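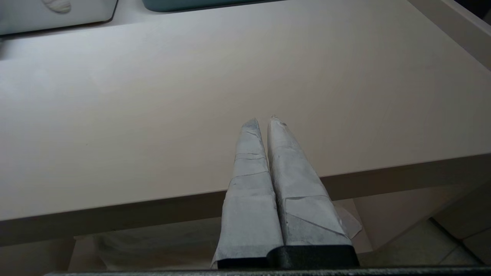
How do I set places at a counter with built-in hot pots so people have room to eat?

Put the caddy and shared stuff in one spot by the pots, give each person one big plate with their bowl sitting on it, and keep everything else off the counter until the broth is going.

Posted by Ayten Karaca
More details on the above. We took over a small place from my aunt in February, two round pots sunk into the counter, one long side for seating. I've done regular tables for years but never hot pot. Every time I lay it out it looks crowded before the food even comes. Bowls, plates, spoons, chopsticks, tongs, napkins, sauce dishes... and then meat and greens still have to go somwhere. Also where does the ladle go once it's been in the broth? Mine ends up on a napkin and it's gross. Bought a set of spoon rests from Nalteck for $69 and they take up even more room. Help please, we open at 5 pm and I'm still moving plates around at 4:30.

Posted by Javiera Arancibia
That short answer at the top is mine, longer version now that I'm off my feet. I set up at Kikimham most evenings, same kind of counter.

Start with the plate. Big one, flat, close enough to the seat that people don't drip reaching over but not hanging off the edge. Bowl goes on the plate, NOT next to it. That's where your space is going, I bet. Spoon in the bowl, handle over the rim. When they start eating they move the bowl where they want it and the plate catches the mess.
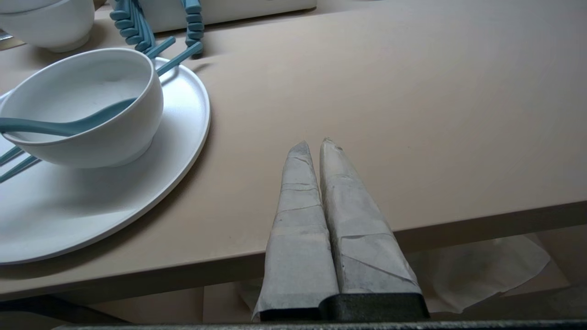
Bowl on the plate, spoon already in it, right side of the counter left clear.

Handle direction – pick one and stick with it. We do left. Half our regulars turn it around anyway, fine.

Then shared things. One caddy for two pots is plenty. Chopsticks standing up, napkins in their own compartment, tongs hooked over the front. Spare bowls stacked by the pot. Don't lay chopsticks out at each seat if you're tight on space, people will take them. Trays go on the far side of the caddy, longest at the back so you can still reach the front one. Lids stay on the pots till someone sits down, otherwise you get sleeves in there.

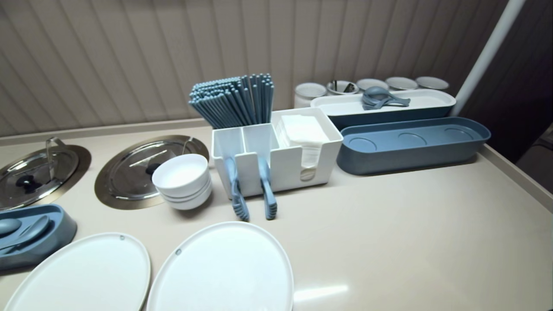 Pots with lids on, stacked bowls, caddy, trays to the right.

Check the napkins every seating. We go through 100 on a slow night. And wipe under the caddy, sauce gets under there and it sticks like glue.

Posted by Carrasco
just get a bigger counter lol. or fewer plates. my cousin's place only does bowls and no one complains

Posted by Ayten Karaca
Can't do a bigger counter, wish I could! Javiera thank you, tried bowl-on-plate tonight and got a whole extra tray on there. Still stuck on the ladle though. Do you use rests?

Posted by Javiera Arancibia
No rests. Get the lids that have a dip molded in the top, then the spoon lies in the lid and drips stay in there. Ours came with the Zanham set, $129 for all of it, not cheap but I'd return your rests and put the money to it. Set the lid down right by the plate, left side, bowl of the spoon in the hollow, handle toward the person. Just make sure the handle isn't poking out past the counter or somebody's elbow is going to launch it.
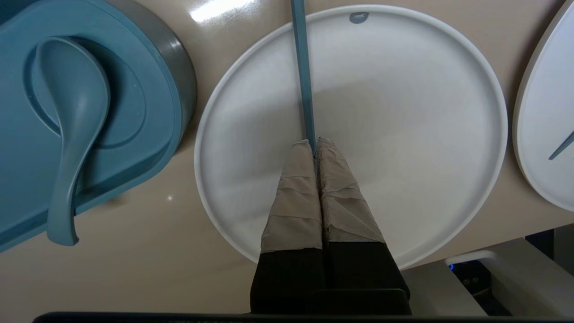 Ladle-style spoon resting in the lid, plate right beside it.

Plates – if yours have a logo turn them all the same way, logo at the top. Takes 30 seconds and the whole row looks better. Sauce dishes I wouldn't put out at all, let them ask or bring them with the broth.

One more thing, rinse the lid hollows before you stack them. Broth dries in there and you will be scrubbing.

Posted by Ayten Karaca
Ordering the lids. Rests are going back tomorow if I can find the reciept.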